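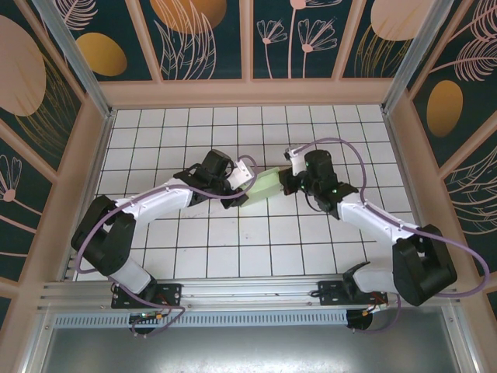 Zwei Arme, ein grüner Behälter

Seit vier Tagen trainiere ich wieder meinen kleinen Autoencoder, und der Loss bleibt nach Epoche 100 fast gleich. Precious Potgieter hat mir empfohlen, die Lernrate erst nach 200 Epochen zu senken. Das habe ich probiert, leider ohne grossen Unterschied.

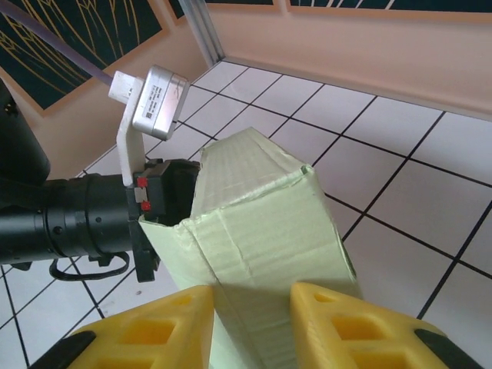 Mein Verdacht ist jetzt die Fehlerfunktion. Mit dem mittleren quadratischen Fehler werden feine Strukturen weich gerechnet, und bei einer Pappe mit Rillen und ausgefranster Ecke wie an der grünen Schachtel bleibt dann wohl nur eine glatte Fläche übrig. Im Juni möchte ich einen zweiten Term für die Kanten ergänzen. Den Lauf mit Seed 556 lasse ich so lange als Vergleich stehen.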